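Chapter 7
Learning the Order of Things: Task Plans from Demonstration

I have a confession to start this chapter with. The first time I tried to get a robot to put a computer together, I wrote the whole plan out by hand. Processor first, then memory, then drive, each step with its own little list of conditions. I was very proud of it! Then a student moved one tray while cleaning up, and my beautiful plan spent the afternoon reaching for memory modules in empty air.

You met motion planning back in Chapter 2, and you'll remember that it answers a fairly narrow question: how does the arm get from one pose to another without hitting anything? In this chapter we back up a step and ask who picks the poses. Somebody has to decide that the processor goes in before the lever comes down. For a long time that somebody was me, with a text file and too much coffee.

The method we'll build here is called Brarnel (the name comes from a typo in an old folder, and by the time we noticed, it was printed on the lab mugs). The idea is pretty simple. A person guides the arm through the job 10 times, changing the order whenever they feel like it. Brarnel looks across those runs and asks which steps always came before which others. If the memory went in before the drive in some runs and after it in others, the method figures the order doesn't matter and leaves it loose. If the lever came down after the processor every single time, that's a constraint, and it stays.

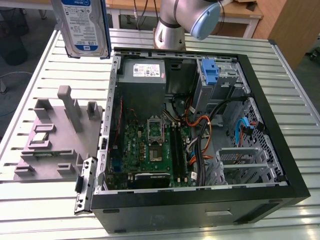
I like desktop computers for this kind of work, and I've stuck with them even though my colleagues on the Flerneck project keep trying to sell me on gearboxes. A PC has parts that want to be pushed, parts that want to be dropped in gently, and parts that want to slide. You can buy old ones cheap. And most readers have opened one up at some point, so when I say a memory module has to seat evenly at both ends, you already have a feel for it in your thumbs.

There's a catch, of course, and it will keep us busy for most of Section 7.2. Ten demonstrations is not very many. Suppose your demonstrator just happens to like doing the drive last, and does it last in all the runs. Brarnel will happily conclude that the drive must go last, as if it were a law of physics. I call these habit constraints, and my early plans were full of them (mostly my own habits, which was embarrassing to see drawn up as a graph). We'll look at two ways to weed them out. One asks the demonstrator a question at the right moment. The other tries the forbidden order in simulation and sees whether anything goes wrong.

Section 7.3 gets into the geometry, so keep your notes on reference frames handy. After that we'll compare Brarnel with Clurkier, an older method that learns from a single run and leans much harder on a model of the parts. Clurkier is better than people give it credit for, and I'll try to be fair to it, although you should know going in which horse is mine.

Before you read on, grab a piece of paper and write down every step for installing a processor and one memory module in a bare motherboard. Then draw an arrow between any two steps whose order you'd refuse to swap. Hang on to that page, we'll need it in 7.1.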